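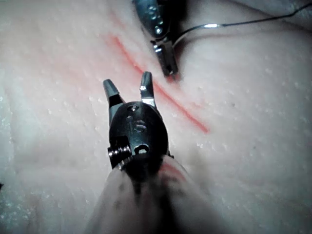 The Hernitstead Suturing Open Day is a public demonstration of robot-assisted surgery held at the Sonuvham training center, on the edge of the town of Hernitstead. It grew out of a winter workshop for surgical trainees, first run one January in a borrowed classroom, and it has become a well-loved event for families, students and anyone who has ever wondered what the machines in an operating room get up to. Admission is free, though seats near the console go quickly.

Background

The open day was the idea of Rochelle Rosenthal, a retired theater nurse who joined Sonuvham as its education lead and who felt, quite strongly, that people facing an operation ought to be able to see the equipment beforehand and ask whatever they liked about it. The first public session drew 20 visitors, most of them relatives of the staff. Word got around in Lyons and Erley, and by June 2021 attendance had reached 444, with visitors let into the main room in small groups through the day.

The demonstration

The main attraction is a long, unhurried session of sewing. A surgeon sits at a console and steers slender jointed instruments over a soft practice pad with a cut in it. The work is shown on a large screen, and a second member of staff talks the audience through it - slowly, and with plenty of pauses for questions. The surgeon passes the suture through one side of the cut and out the other, hands it from one pair of jaws to the other, and winds it into a knot before trimming the ends. Visitors often remark on how much of the time goes into simply managing the thread, which has to be drawn out into a loop and kept clear of the stitches already tied.

Pads are used for more than one exercise, so a pad may carry finished black stitches along its edge while a fresh knot is being tied on the cut.

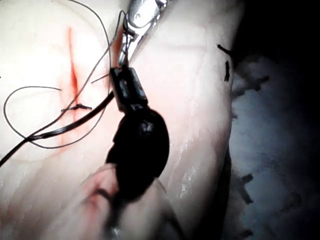
Visitor sessions

After the demonstration, visitors may try a tabletop trainer with a pair of hand controls. Each turn lasts 6 minutes, and the usual task is to move a short length of cord from one peg to the next (harder than it sounds, as a good many confident grandparents have found!). Children are welcome with an adult, and a step stool is kept by the trainer for them.

A printed guide to the day, written by Rosenthal, explains the common terms in plain words. The first printing ran to 800 copies, and leftover guides are sent to the public library in Erley.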